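Student project report
22/11/2018
By a second-year student, Household Economics

Food waste in the student houses of Multville

For this project I wanted to know why students throw away cooked food. In May I asked 14 students in the Dulau house to write down each evening what they cooked and what went in the bin. Almost 80 notes came back to me, and rice was the food named most often.

Many wrote that they cook for two days, but on the second day they do not want the same meal again.
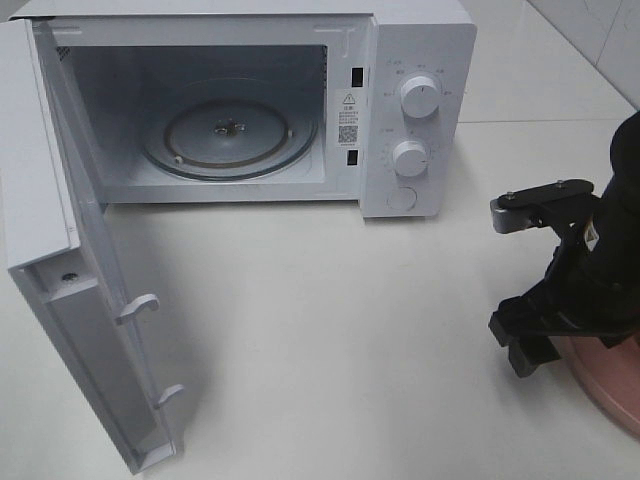 One student in the house did not agree with this. She wrote to me that the problem is the shared refrigerator, where it is hard to find your own box after two days, and so people cook new food. I think she is partly right, and I added a question on storage.

The second part of the work was in the Ondrejka house, where each student has a separate shelf. The students there threw away less bread, but the same amount of rice and pasta. So the shelf helps only with some foods.

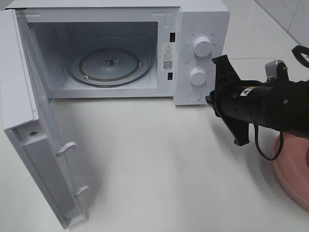 I also asked about shopping. Most students buy large packs at the market because the price is better, and they do not plan the week before they go. Only five of them make a list.

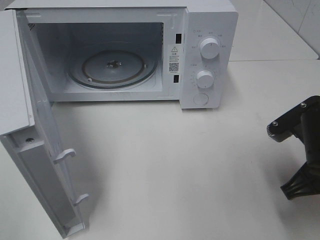
My proposal is a short meal plan on paper, to be tested in both houses next term. I would also like to compare the shopping bills, if the students agree to keep them.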